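Kitchen oddments

Kitchen oddments are the small, loose articles that gather in or near a kitchen and belong to no particular set. The class takes in stray cups, single bowls, sponges, scoops, thin-handled tools and whatever was put down beside them. Household writers have never settled where it begins. The usual test is that a thing is an oddment if two people living in the same house would put it away in different places.

Name

In Brurnden and the villages near it the older word is "inemstead", said to come from a farmhouse whose dresser had not been cleared within living memory. Sabina Hettiarachchi used it as the title of her household manual, which gives 30 pages to the subject and one to silver. The manual's index lists "string, useful" and "string, other".

Typical contents

A spread of oddments normally holds a few items of real use, one vegetable, and at least one thing that has to be picked up before it can be named. Bowls are the most prominent, being the largest, and tend to drift to a corner. Small metal cups come next. Sponges are counted as oddments only when away from the sink, a rule that has caused more argument than sponges deserve.
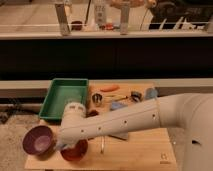
Oddments on a wooden board, with a green tray at the back and two bowls at the front left.

Carrots are a disputed case. Nam-gil Choo left food out of his classification altogether, on the grounds that it leaves by itself if given time. Hettiarachchi let in anything orange that had stayed on the table through a meal. Later writers mostly follow her.

The tray

The shallow rectangular tray is the customary remedy. Green plastic is common, and raised sides are thought essential, as a flat tray is only a second table. In theory every oddment goes into it. In practice the tray is set down among the things it was fetched to hold and then worked around. Heikki Hirvonen, who surveyed 140 households one December, gave this its own heading, "The Waiting Tray", and admitted in a footnote that he owned four.

Bowls and scoops

Round bowls in strong colours, red and purple above all, are often kept in pairs that do not match. The purple sort is easily confused with the deep measuring scoop, which has the same round shape and differs in having a handle. From the wrong side the handle cannot be seen, and soup has been served in scoops as a result. The Hyvönen method tells the tidier to lift each bowl before deciding what it is. 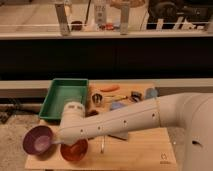 Sorting

Three schools are generally recognised. The first sorts by material, so that metal cups go with metal cups and the sponge goes alone. The second sorts by colour and produces a handsome drawer in which nothing can be found. The third, set out by Venla Kokkonen, sorts by how annoyed one would be to lose the thing, and is the only one known to have been carried through to the end of a drawer.

Kokkonen's order of work is short. Bowls are moved first, then anything tall enough to be knocked over, then long tools laid side by side. Whatever is left goes in the tray. She allows an hour, including tea.

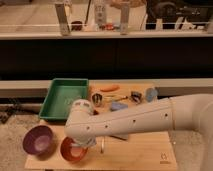

Collections

The Zunatance collection at Brurnden holds 1,741 oddments, of which 594 have been identified. Its keeper, Oskari Riihimäki, has asked visitors to stop leaving more. The scoops are shown on the ground floor, and the remainder may be seen on request, apart from the sponges.

See also: Drawer, second; Lids without pots; String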